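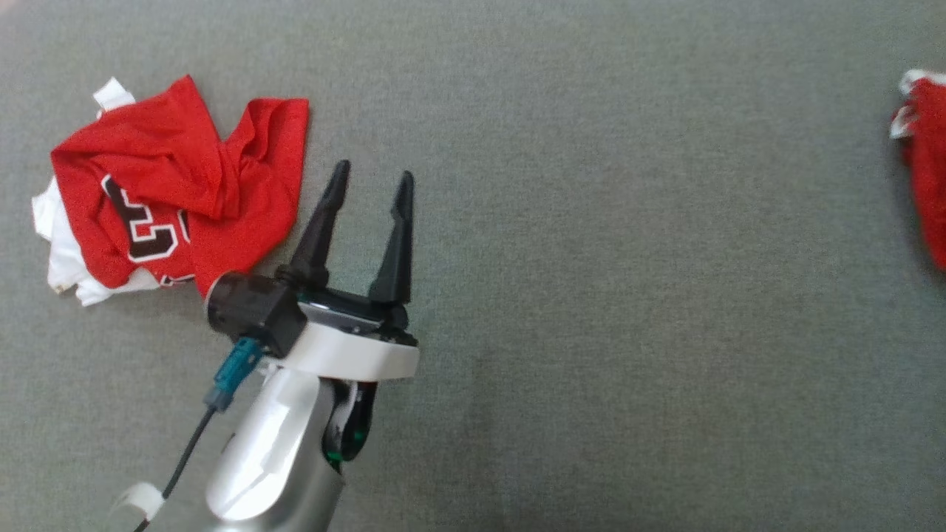

Florkstead Laundry Notes

README for the jersey folding part of the collection

Hi, and thanks for downloading this. I put the Florkstead notes together over one very long August, and this file covers the sports shirts. The towels, the socks and the bed sheets each have their own README in their own folder, and I wrote those first, so if something in here sounds like I'm assuming you already know it, check the towel one.

What's in the folder

There are 30 short write-ups of folding sessions, a list of garments, a page of fold instructions and a file called odds.txt where I dumped everything that didn't fit. The write-ups are plain text. Each one says what was in the pile at the start, what order the pieces got picked up in, which fold was used and how long it took. I kept them short on purpose, most are under a page. Session 10 is the exception, I got carried away about sleeves.

The garment list has 94 entries. That's the whole closet and not only the shirts, so filter on the second column if you only want sportswear. Colors are in plain words. I started out with fancy color names (I had "brick" and "cherry" and "tomato" all going at once) and then couldn't tell them apart two weeks later, so now it's just red. Red is red!

Why jerseys get their own section

Because they're slippery little monsters. A cotton T-shirt more or less stays where you put it. A basketball jersey is shiny and light, and as soon as you let go of one corner the rest slides off somewhere else. Drop one on a carpet and it bunches up into a ridge, one side flops out, and the number on it ends up half swallowed by a crease. A red jersey with a big black number outlined in white is easy to spot in a heap, sure, but knowing which way up it is can take a minute. Is that a 3? Could be an 8 folded in half. I've guessed wrong plenty.

So in the write-ups I note the number only as far as it can be read before the shirt is picked up. If part of it is tucked under, I write the part I can read and put a question mark after it. Please leave those question marks alone if you reuse the files. Apostolos Balaskas cleaned them all out of an early copy, very kindly, thinking they were typos, and I spent an evening putting them back.

Mixed piles

Most sessions don't start with one neat shirt. There's usually something else under it or stuck to it, and white under red is the combination I wrote about the most. A bit of white poking out from below a red jersey can be trim, a tag, a collar corner, or a completely separate piece of clothing, and you really can't be sure until you lift something. My rule for the notes: if white cloth comes out on more than one side, I call it a second garment and list it as "white, unsorted" until it's been opened up. Trim is only called trim when it follows an edge.

The same goes for red next to red. Two red pieces with a stretch of bare carpet between them count as two piles, even if they look like the same team. If they touch, they're one pile. I went back and forth on this and the first few sessions aren't consistent, sorry. Sessions after the sixth all follow the rule.

The floor

I fold on the floor. I know, I know, everyone says use a table, and the Venau page (see folds.txt) has a nice table version if you prefer that. But shiny fabric skates around on a tabletop and a short gray carpet gives it just enough grip. You want something flat and plain with no pattern. Vacuum first, lint shows up on red like you wouldn't believe.

The folds

Three folds are used, and the write-ups call them by the names below.

Venau fold: jersey face down, both sides in to the middle, then hem up to the neck in two moves. Good for a drawer. The number ends up on the front, which is handy if you have several in the same color.

Half and half: straight down the middle lengthwise, then in thirds. Fast and a bit sloppy. Armholes never quite line up, and after a while I stopped trying to make them.

Odutholm roll: sides in like the Venau, then rolled tight from the hem. This is the one I use for packing a gym bag. Start the roll snug or it springs open, and then you get to do it over.

Whichever one you pick, do the shake first. Hold it by the shoulders, give it two good snaps, lay it down, and smooth from the neck toward the hem with flat hands. If the number has a thick print it'll be stiffer than the cloth around it, so let that part lie flat and put your creases on either side. Folding straight across a big printed number leaves a line, and on one shirt I have, that line is there for good.

Times

Times are in seconds, from picking up the first piece to setting down the last one. My target for a single jersey with the Venau fold was 60, which sounds generous until you get one that's inside out. Inside out shirts are marked "io" in the fourth column. I didn't stop the clock for turning them, so don't compare those with the others.

Known problems

Session 4 mentions a pair of shorts that never shows up in the garment list. I still don't know which shorts. The two sleeveless shirts from the Ververidis summer league are listed under "tank" in some places and "jersey" in others, and I mean to fix it. The times in session 17 were taken while I was on the phone – treat them as decoration.

Using it

Use it however you like. Copy it, translate it, turn it into a chart for your laundry room wall. If you put it online, mention the Florkstead notes somewhere so people can find the towels too. And if you've got a better way to keep a rolled jersey from unrolling that doesn't involve rubber bands, write to me at the address in contact.txt. I've tried the sock trick. It works on cotton and it does nothing at all on the shiny ones.

Next up is hoodies, once I've decided what to do about the strings.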